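Truseck Grip Kit: questions we keep getting

We buy this stuff with our own money and we don't sell it. The answers cover the Truseck two-finger kit and the Nisus simulator license that comes bundled with it. If you want the cheerful version, the Truseck store page has one.

What do you get for the price?

The gripper, a wall adapter, one cable, a bag of spare screws, and a one-year license for Nisus. The arm is extra. So is the mounting plate, unless your arm is a Zonard, in which case the holes line up. We paid $1371 with shipping. The store page shows a lower number until you pick a cable.

Is it really "ready in minutes"?

No. It took us most of an afternoon, and a good part of that went to a driver that wouldn't install until we rolled it back to the March version. If you already have a Zonard arm on the bench you'll do better than we did.

The ad says it picks up "anything in your kitchen." Does it?

The ad doesn't say what kitchen. Ours dropped a wet glass twice and would not close on a butter knife lying flat. Boxes and cans went fine. Soft fruit depends on how much time you're willing to spend on the force setting, and the manual gives that setting half a page.

What about the 200 practice objects in Nisus?

There are 200 entries in the menu. Many of them are the same thing in another size or color. We stopped being impressed after the third mug.

Can I train in the simulator and skip the real tests?

Truseck hints that you can. We wouldn't. In our runs, a routine that worked 65 times in a row in Nisus started missing as soon as we tried it on the bench. Friction is the weak spot, and the default value is generous.

Are the simulated scenes any good? 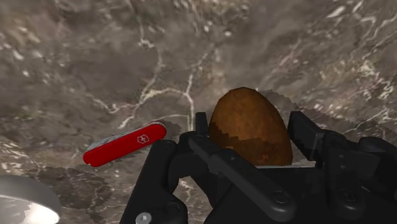
Nisus draws a convincing picture, and we think that fools people into trusting the physics more than they should. Looks and contact are separate jobs in this software, and most of the work went into looks. Take the potato on the stone surface: the skin is specked and the shadows are dark and ragged, but what you need to check is the gap between the upper part of the right fingertip and the side of the potato. A still won't settle whether that grip would hold. Before you believe any success rate, open the contact view and see where the fingers meet the object.

Is the support plan worth it?

It's $110 a year. Our two tickets were answered with links to the manual. Rampersad, the reseller we bought from, was faster and didn't charge us.

Can I return it?

Yes, within the store's return window, if the license key hasn't been used. You need the key to run setup, so read that sentence again before you order.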